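The Hevo Open Keepsake Box

Small things need a place to land. If you have ever gone looking for a hair tie at seven in the morning with a toothbrush in one hand and a child asking about breakfast, you already understand why we make the Hevo, and you can probably skip straight to the sizes and colors further down the page. For everyone else, pull up a chair, because we are fond of this little box and we do tend to go on about it.

The Hevo is a plain rectangular box with no lid. It is sage green on the outside and white on the inside, and it was the very first thing we sold under the Purero name, back when Purero was a shelf at the back of Liis Vaher's fabric store and a handwritten price card. Liis had a customer who came in for ribbon and ended up staying most of the afternoon, telling her about the cookie tin where she kept her hair clips, her sewing pins, a few buttons and whatever the grandchildren had left behind on the couch. The trouble with the tin was the lid. She took it off, put it down somewhere, and then spent her evening looking for the lid. Liis went home and cut a box out of cardboard that same night, without a lid, and took it in to show her the next time she came by.

We still get asked to add one. We have thought about it more than you might guess, and we even had a batch made up with a lift-off top, but the people who tried them at home kept putting the top underneath the box and leaving it there. So the Hevo stays open. You drop things in as you pass, and when you want something back you can see it.

About the color. The green took us a long time. The first version was a good deal brighter and looked cheerful in the store, and then you put it in a bedroom and it was the only thing you could look at. Idrisa Shirima, who does all our color mixing, kept adding gray until it settled down, and somewhere along the way it turned into the pale sage we have now. It sits nicely next to wood and next to white walls, and it holds its own beside a loud print, too. If your bedspread is all flowers and stripes, as ours are, the box gives your eye somewhere quiet to go.

The white inside was Idrisa's idea as well, and it is the part customers write to us about. Bobby pins are the reason. A black pin on a dark floor of a dark box might as well be at the bottom of the sea, and a black elastic is nearly as bad. Against the white you find them right away, even by a bedside lamp.

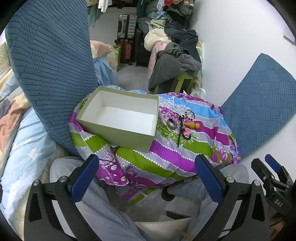

Most people start by emptying out whatever they were using before, and we would suggest doing that somewhere soft, like a bed or the couch with a blanket over it, so nothing rolls under the dresser. Spread it all out and have a good look. You will find hair clips you had forgotten about, and a pin or two, and almost certainly some small toy that belongs in another room altogether. Put the things you reach for every day in first. The rest can go in afterward if there is room, or it can go in a drawer, or you can finally admit that you have never liked that barrette and pass it along to somebody who will.

The walls are straight, so the box tucks up against a mirror or the back of a shelf without wasting any space, and you can line up several in a row. It will sit happily on a nightstand, a windowsill, a bathroom shelf or the arm of a wide sofa (though we would keep an eye on it there if you have a cat). Quite a few of our customers keep one by the front door for keys and change. One gentleman uses his for fishing flies and has promised us a picture for two summers now. We are still waiting, sir!

Choosing a size

We make the Hevo in 2 sizes, and both have the same green outside and white inside.

The Small is the one for a nightstand or a bathroom shelf. It takes hair ties, clips, earrings, lip balm, a watch, and a handful of loose odds and ends. If you are buying a present and don't know the person's house very well, get this one.

The Long is meant for a dresser or an entry table. It has room for a hairbrush laid flat, with space left over at the end for the smaller things. Families with more than one long-haired member generally come back for the Long after they have had the Small for a while, and we have started suggesting it to them right off.

If you can't decide, cut a piece of paper to the measurements on the size card and leave it on your dresser for a day or so. It sounds fussy — Liis does it for every piece of furniture she buys — but it will tell you a great deal.

Things that go with it

The Esov tray is a low, flat tray in the same sage green, and the Small sits on it with a strip to spare along the side for rings or a pair of glasses.

The Stoica dividers are loose white strips that stand up inside the Long and make separate compartments. They come in a set of 5. You don't have to use all of them, and you can move them whenever you like, which is handy when a child's collection of tiny animals suddenly needs more space than your hair clips do. The dividers do not fit the Small. We mention this in bold letters on the packaging, and we will mention it again at checkout.

Looking after it

Dust it with a soft dry cloth. For makeup smudges or hairspray, wipe the inside with a cloth that has been dampened and wrung out well, then leave the box open to the air until it dries. Please don't soak it or put it in the dishwasher. Face powder has a way of settling into the corners, and a cotton swab is the best thing for that.

A strong sunny window will lighten the green over the years. Some of us rather like how it looks once it has faded, but if you want it to stay as it is, keep it on the shady side of the room and turn it now and then.

Ordering

Small: item 2166, $17. The Long, the Esov tray and the Stoica dividers are listed on their own pages with current prices.

Boxes are packed in recycled paper and go out every weekday. Orders placed on Sunday are packed the next morning. We're glad to include a gift note at no charge — type it in the message space at checkout and Liis will write it out by hand. She has lovely handwriting, so do give her more than "Happy Birthday" to work with.

If your box reaches you with a dented corner or a scuff, send us a note with your order number and we will mail you another one. You can keep the first for the garage or the sewing room. Colors look a little different on every screen, and if you would like to see the green in person before you buy, ask for a paint card and we will drop one in the mail.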